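# House Rules for Gripper Sessions: FAQ

Last reviewed December 2023 by Rhonda Ouellet. Complaints go to Rhonda too, who keeps them in a drawer.

**Do I have to tidy up before I start?**
No. Halola wants homes as people live in them, and a bedroom with clothes on the dresser is a bedroom. Pick up anything you could trip on while walking backward. You will walk backward.

**How long is a session?**
60 minutes at most, with a break after every eight takes. Mackenzie Boychuk once skipped his breaks and labeled a whole afternoon "shirt." Several were pants.

**Can I help with my free hand?**
Only if the task sheet says two hands. A quick tug at a sleeve still counts as help, and reviewers have seen every version of it.

**What has to be out of view?**
Faces, mail, pill bottles, screens that are on, and anything with an address. Family decorations may stay if the household has signed for them. Ask first, even if it's your own mother.

**I fumbled the grab. Do I delete the take?**
Keep it and mark it "fumble." Deleting your bad takes makes you look gifted and teaches the robot nothing.

**How fast should I move?**
Slower than you think. If the fabric is a smear on playback, so is your take. Bedding and quilted clothes deserve extra patience, being large and having opinions.

**When do I clean the finger pads?**
Before each home, with a damp cloth. Lint counts as dirt. Check the pivot screws while you're down there, and report a loose one to Colleen Leclerc before you tighten it.

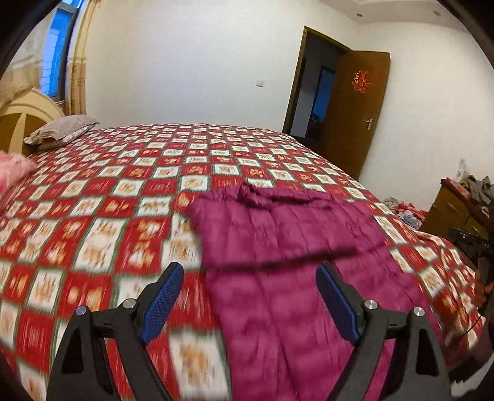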